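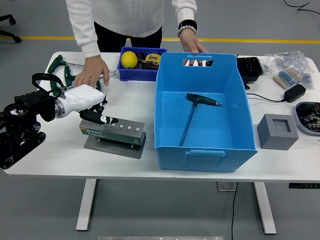

Assembly bench, Godurmont workshop, June. Hex key stand, large blue bin with one T-handle key in it, and small parts along the back.

**Subject:** return of T-handle hex keys to the stand; clearing of the shared bench
**Shelf reference:** 94
**Start:** 10.15

The purpose of the session was to bring the shared assembly bench back to the arrangement set out in the workshop rules, beginning with the T-handle keys. The keys had been in use for the Mernemero enclosures and had been put down in several places. Two requests for the set had been received from the adjoining bay during the month, and on both occasions it was passed over in separate pieces. It was agreed that the set should in future be lent only as a whole, in its stand.

**1. Hex keys and stand**

The stand is the green-labelled SATA one on the flat grey base plate. It is to remain on the bench side of the yellow floor line at all times, including when the keys are in use elsewhere on the same table. The base plate was checked for movement by hand and the fixings were found to be sound. No tightening was carried out.

Before any key was returned, the holes were inspected with a torch. Swarf was present in two of the larger ones and was removed with a wooden pick and a small brush. Compressed air is not to be used for this purpose at the bench, as it carries the swarf into the open trays. The holes were then wiped with a dry cloth. Oil was considered and decided against: the shafts pick it up and it is transferred to the work.

The order of the keys in the stand has been a matter of some disagreement. The older sheet places the smallest at the left as seen by the person working. The sheet issued with the Mernemero kit reverses this. The older sheet is to be followed. The other has been marked "superseded" and filed at the back of the bench folder.

Working method adopted for the return:

1. Lay the keys on the tabletop with the handles together at one side.
2. Read the size on each handle. Where the marking is worn, try the key in the gauge plate before deciding.
3. Wipe the shaft from the handle towards the tip.
4. Inspect the tip for rounding. Set aside any key that is in doubt.
5. Place the key in its hole and let it drop under its own weight. It should not be pressed.

Step 5 was added during the session. A key that has to be pushed is usually in the wrong hole, and pushing it conceals the mistake until the last key is left without a place.

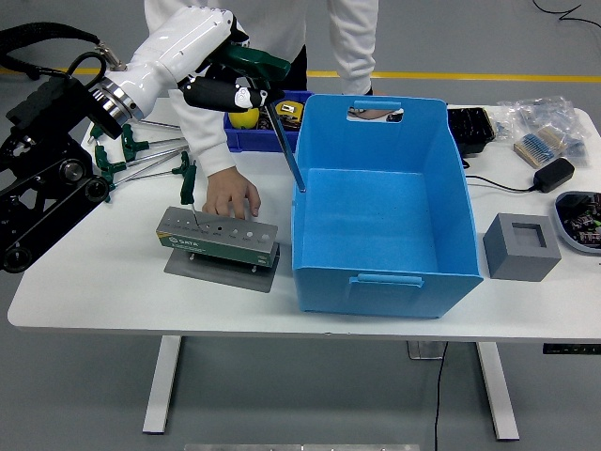
The large blue bin is the collecting bin for tools awaiting return and is to have no other use. It had gradually become a general container, and at the previous check it held cable ties, two mugs and a quantity of packaging. The rule is therefore restated: a tool that has been finished with, and whose place is not known, goes into the large bin. Fixings, offcuts and paper do not. The bin is to be emptied at the close of each working day and left on the table with the carrying handle facing the front.

A lid was proposed for the bin. The proposal was not taken up. A covered bin is less likely to be looked into, and the present arrangement allows a stray key to be noticed from across the room.

**2. Small dark blue bin**

The small bin is for items in daily use at this bench only. The tape measure is to stay there. It was found to be correct at 400 mm and again at 1,121 mm against the steel rule, the latter being the finished length of the Mernemero side rail. The hook has a little play, as intended by the maker, and should not be hammered flat.

The lemon does not form part of the bench stock and has been left where it was. The remaining contents of the small bin have not been sorted. They require a session of their own and should not be tipped out on to the tabletop while the bagged components are present.

**3. Bagged components**

The clear bags at the back of the bench were looked at without being opened. They include taped resistors. The following is recorded for whoever continues this work:

- Taped strips should be kept on their tape until they are needed. Cutting a strip into short lengths in advance has led to values being mixed.
- Each bag should carry a written label on the outside. A slip of paper inside turns over and cannot be read.
- Bags are to be stored upright in the Wudier drawers and not in a pile. The drawers allotted to this bench are the lower two.
- The order placed with Leung is still outstanding. It is for 60 bags of the larger size with a writing panel. Relabelling should wait for the delivery, so that the work is not done twice.

The black container beside the bags is to be kept for the present. A request has been made to move it to the stores, and no objection has been received.

**4. Power adapter and cable**

The adapter is to be labelled with its rated output and with the equipment to which it belongs. At present it is identified only by habit, and there are similar units in the adjoining bay. The cable runs across the working surface in the direction of the large bin. It should be taken along the back edge and held with two adhesive clips. The clips are in the stores and were not fetched during this session.

A cable left across the bench will in time be caught under the large bin when the bin is set down. The insulation should be examined along its full length before the clips are fitted, and the result entered on the electrical sheet and not in this book.

**5. Table and floor**

The table stands level. The tabletop was cleaned in the clear areas with a damp cloth and dried. Solvent is not to be used on the white surface. The yellow line behind the table remains legible and does not need repainting this year. Bags, coats and stools are to be kept off it.

**Outstanding**

- Clips for the adapter cable, and a label for the adapter.
- Sorting of the small dark blue bin.
- Confirmation from the stores concerning the black container.
- Leung delivery, then relabelling of the bags and transfer to the Wudier drawers.
- Lending slip for the hex key set. A draft is in the bench folder and requires a line for the condition of the tips on return.

Entry closed at 11.50. The bench folder has been returned to shelf 94, and the gauge plate is in the top drawer beneath it.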